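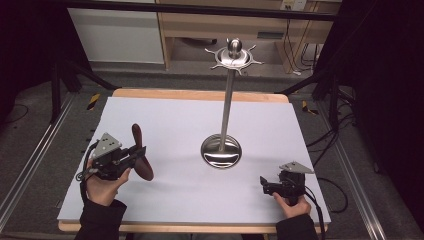
Steel stand with hooked crown, on a table covered with pale board.

The case against the kitchen drawer
By Trefor Bowen

A drawer is a poor place to keep a spatula. It is a flat volume filled with long objects of unequal shape, and the user has to sort through them each time one is needed. The cost is small but it is paid several times per meal, usually with one hand occupied.

The rotary stand is the better arrangement. It takes up a circle of worktop, holds each tool by the end of its handle and leaves the working end visible. A ring of short hooks at the top of a single pole is all the mechanism required.

Two objections are usually made. The first is stability. A slender pole loaded on one side will tip if the base is narrow, and many cheap stands fail on this point. A wide, shallow base deals with most of it. The remainder is a matter of loading: hang the heavy ladle first, then put something opposite.

The second objection is more serious. A hook is useless to a tool with no hole in its handle, and plenty of wooden spatulas are still sold without one. Edith Tello, who taught the Skillholm kitchen course when I took it, drilled hers and sanded the edges. I have done the same since - it takes a few minutes and the wood does not suffer.

Polished steel I would avoid near the hob. It shows every splash and fingerprint, and a dished base collects drips. A brushed finish is more forgiving, though shops seem reluctant to stock it.

Lionel Moulin has argued on this site that a plain jar does the same job for less money. It does hold the tools. It also holds crumbs and water at the bottom, where the handles stand in them. My own jar now contains pencils.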